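Color in Use 103 – Notes for Unit 4: Contrast and Background
Instructor: Bernadette Hegarty. Bring the Levik gray cards on Monday.

## 4.1 Terms

Three attributes are used throughout the unit.

- **Hue**: the attribute named by words such as red, green, or blue.
- **Lightness**: how light or dark a surface looks compared with a white surface under the same light.
- **Chroma**: how far a color departs from a gray of equal lightness.

Black, white, and gray have no hue in this system. They are placed on the lightness axis only. Small samples are harder to judge than large ones, and the border between sample and ground carries much of the information the eye uses.

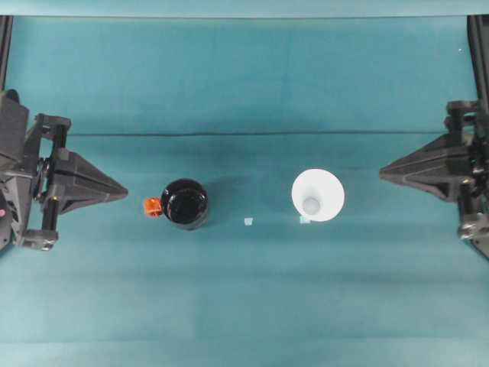 ## 4.2 Simultaneous contrast

A color patch shifts in appearance away from its surround. A mid gray looks lighter on black and darker on white. The same gray on a strongly colored ground takes on a faint tint of the opposite hue. The effect is largest when patch and ground are close in lightness, and it weakens when a dark outline separates them.

For Exercise A, place the 33 mm gray square on each of the Kandlow sheets in turn. Record the apparent tint before reading the label on the back. Change sheets slowly – an afterimage from the previous ground will add to the result.

## 4.3 Opposed hues

Two lights are complementary if they can be mixed to give a neutral. Pigment pairs are less tidy, and painters' wheels disagree on the exact partner of a given red. For this course, use the blue-green sector as the working opposite.
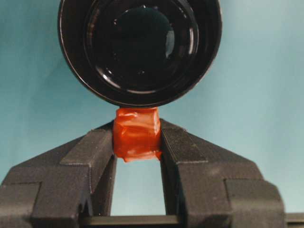 Hue contrast and lightness contrast should be scored separately. A pair may differ strongly in one and hardly at all in the other, and a single rating hides this. Convert the pair to grayscale, compare the lightness values, then return to color and compare hue. The small red block on a teal-blue ground is a hue-contrast pair, while the large black cylinder separates from the same ground mainly by lightness. Score both pairs on the sheet, with the ground as the reference in each case.

## 4.4 Homework

1. Read the Costa handout, sections 1 and 2.
2. Complete Exercise A under the lamp in Room 1454. Daylight results are not accepted.
3. Write up one pair from your own surroundings. Give hue, lightness, and chroma for each member – 80 words maximum.

Late sheets go in the Destico tray.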